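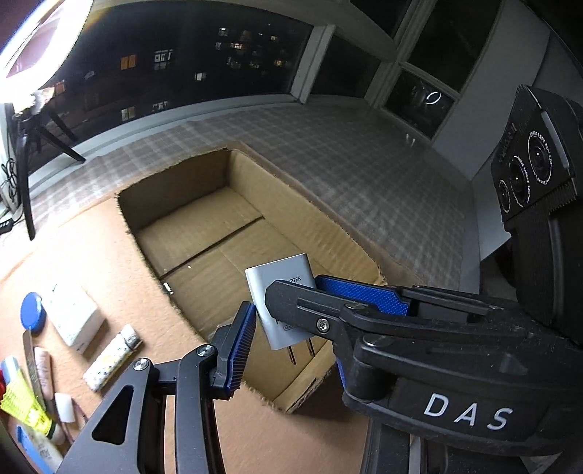

Marta Odell

Jevthorpe Small Goods Packing Project
Progress report to Pichon, submitted February 25, 2024

1. Scope of this period

The work covered by this report concerns mixed household items packed by hand height and weight into plain cardboard boxes at the Jevthorpe site. Clerkex supplies the box stock and keeps the packing records. Viltel receives the finished boxes and reports their condition on opening. The grant pays for bench time, box stock and the written packing procedure.

The procedure has been applied to 420 boxes. Of these, 49 were recorded by Viltel as having at least one item out of position on opening. Out of position means that an item had moved far enough to rest on something it was not packed against. It does not mean damage. Damage is recorded on a separate sheet and will be reported with the July figures.

2. Power adapters

Adapters remain the most difficult item in the set. The block is dense for its size and has flat faces that slide easily on cardboard. The metal prongs stick out and can mark a softer item or work into the bottom seam of the box.

Two positions were tested. With the prongs down, the adapter goes in quickly but tends to lean until something is placed beside it. With the adapter flat on its broad face and the prongs toward a side wall, it takes longer to place and stays put better. The draft procedure now calls for the flat position in all boxes except the smallest size, where the block does not fit that way. Adapters go in first. A folded sheet is placed between the prongs and the wall.

The printed side of the adapter faces up where possible, so that the label can be checked against the packing record before the box is closed.

3. Soft and flat items

Pouches, tissue packets, lids and shallow round containers are laid out on a cardboard surface next to the open box before packing starts. The layout step was added in this period. It adds time at the start of each box but has cut the number of boxes that have to be emptied and packed again.
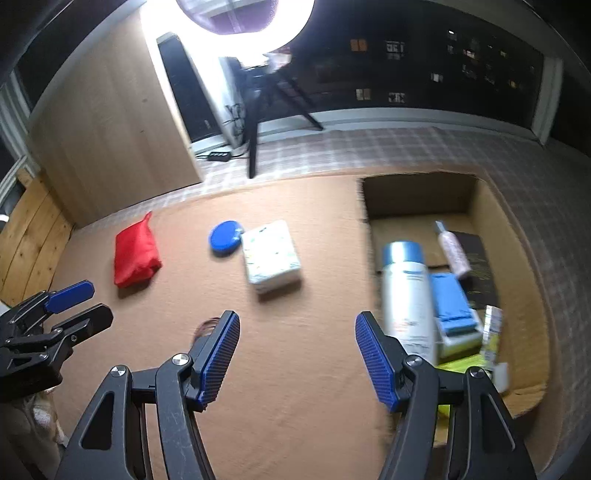 Items set out beside an open box, including a red pouch and a white square pack.

Soft pouches are used as fill. They take up the gap left beside a hard item and hold it in place, provided that they are not folded so tightly that they spring back. Straps and pointed corners are tucked under before the next item goes in — loose ends were catching in the flaps.

Small square packs are placed on a flat side, never on a corner. Round lids and disc-shaped pieces go against a wall, on edge if there is a pouch to hold them and flat if there is not. A lid on edge without support was the most common entry on the Viltel sheet.

4. Changes to the procedure

The draft has 7 steps. Step 3, which required each item to be wrapped separately, has been removed for soft goods. It stays in force for adapters and anything with exposed metal.

The surface used for layout is to be kept clear of cloths and packing scraps. Small flat items were being left under them and entered as missing.

5. Spending and next work

Bench time is in line with the budget. Box stock is slightly over — the smallest size was reordered once. No change to the grant total is requested.

Next work is a test of a divider insert for boxes holding an adapter and a round container together. Clerkex will cut the first inserts from existing stock. Viltel has agreed to record those boxes on a separate sheet. Results will be included in the July report.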